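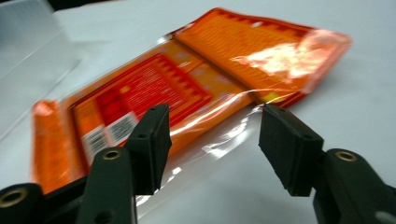
Orange wrapper on a white table.

I was in the checkout line at the Torres market on a hot July afternoon when I picked up my usual snack and it felt wrong in my hand. Same bright wrapper, same spot on the shelf by the gum, same price as ever. It was just lighter. I stood there bouncing it in my palm like a weirdo until the lady behind me cleared her throat.

So I went home and dug through the pantry (I hoard, don't judge me) and found an older one behind the rice. 46 grams on the old pack, 38 on the new one. Eight grams! That's a couple of good bites, gone, and the bag hadn't shrunk even a little.

I know food costs more to make now. I run a small household, I've seen what butter costs, I get it. If you need another quarter from me, put it on the sticker and let me grumble and decide. What bugs me is the sneaking. A price going up is a thing you say to my face. Shaving the inside and leaving the outside alone is counting on me being tired and in a hurry, and okay, most days I am tired and in a hurry, but I still don't like being counted on that way.

My neighbor Nam-gil Bae thinks I'm making a fuss over crumbs. He ran a corner store in Plodstead for 31 years and he says sizes went up and down the whole time and people mostly cared whether he had cold drinks. He also says the little unit price on the shelf tag tells you everything if you bother to read it. Fair enough, but have you tried reading one lately? Half of them are per ounce and the other half are per piece, and the print is made for ants. I took two boxes of crackers to the window at the front of the store once just to compare them, and a very nice young man asked if I needed help.

What I'd like is pretty simple. When the amount inside goes down, say so on the front, in letters as big as the ones that say NEW LOOK, and leave it there for a few months. They find room for a sticker when they add ten percent extra, so I know there's space!

Until then I've started writing the weights on the inside of my pantry door in pencil. My husband calls it the evidence wall. The dish soap is next, I've got my eye on it.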